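Holloway House — The Bedrooms and the Linen

Gallery, posted July 26, 2022

Holloway has been let to guests since the house was split into rooms, and most of the people who write to us ask about the same thing, the bedding. Very little of it matches and most of it was bought one piece at a time. Kendra Penner looks after the linen and keeps the list, which now runs to 277 pieces including the spares in the hall closet. The notes on this page come from her list.

We change the covers over twice a year. The winter set goes on in January, after the holiday guests have left, and the lighter one comes back when the windows can be opened at night. Wool is aired on the back porch and never goes in the dryer. Cushion covers come off every second week, or sooner if there has been a dog in the room.

Colors are kept to a short range so that things can move between rooms. Black, white and gray carry most of it, with orange for the cushions and hangings. Josée McKinnon chose the orange. She tried a red first and sent it back. 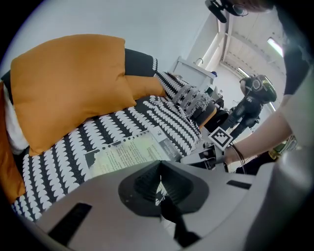
Black-and-white patterned blanket with the mustard-orange cushion and a smaller orange one behind it. The striped pillow and the tasseled textile are farther down the bed.

A few notes for people who have asked where to find similar things. We can't give a shop for every piece. The plain sheets and pillowcases are from Mivell, who still sell them by the pair. The wool blankets in the upstairs rooms came from a house sale in Horcombe, as lot 168, and there were no more after that. Shirley Sawatzky sews our replacement cushion covers from remnants and takes orders in the fall — write to the house and we will pass your message on.

If you are copying the look at home, start with the blanket and pick the cushions afterward. A busy pattern takes a plain cushion well. Fringed pieces should be washed in a net bag, cold, and the tassels combed out by hand while they are still damp. Stripes can go anywhere.

The curtains and rugs have their own page, and Kendra is still adding to it. Requests for measurements can go to her at the house, with the name of the room if you know it.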